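The Long Table

The regional was in November, and by the end of October the arm still would not do what we asked two times in a row.

There were four of us in the Girkthorpe robotics club that year. We met in the old drafting room after last bell and stayed until the building locked at 9 p.m. Our entry was called Karness. My brother had named it before he graduated, and it was painted on the toolbox, so it stayed Karness.

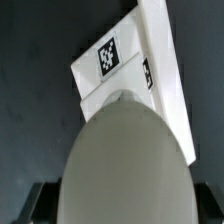 Nimia Cabral

The rules gave each team a set of white parts with square markers stuck to them. The program was supposed to find a marker, work out how the part was turned, and bring the gripper down over it. A clean run was worth 500 points. Our best so far was 56.

"It knows where the thing is," said the girl who wrote the code. "It says so right here." She turned the laptop to show me. I read the line twice and could not find anything wrong with it.

"Then why does it miss?"

"I don't know. Run it again."

We ran it again. I wrote the number in the notebook, run 46, and next to it I wrote nothing. My job was the notebook. I had joined late, and it was the job that was left.

Our coach had gone down the hall to call his wife. The two boys were arguing over whether to put the cup on the left or leave it out until the block was working. They had been arguing since supper, and they moved it while they argued.

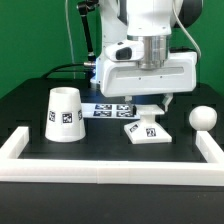
The fenced table, with the gripper open above the markers.

"Leave it in," I said. It was the first thing I had said about the setup all season. They both looked at me.

"Why?"

"It'll be there at the regional."

So they left it in. The girl with the laptop had stopped listening to any of us. She was scrolling back through old files, the ones from my brother's year, and then she stopped scrolling.

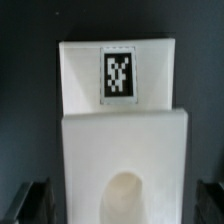
"What size did you print these?" she asked.

One of the boys said he had printed them at the size in the file. She asked which file. He went to look, and he was gone long enough for me to sharpen two pencils and rule the next page.

He came back with the sheet and a steel ruler and laid them down by her hand. She measured the square, changed one number, and saved it.

"Thirteen minutes until they lock up," she said.

I wrote 47 and waited with the pencil on the line.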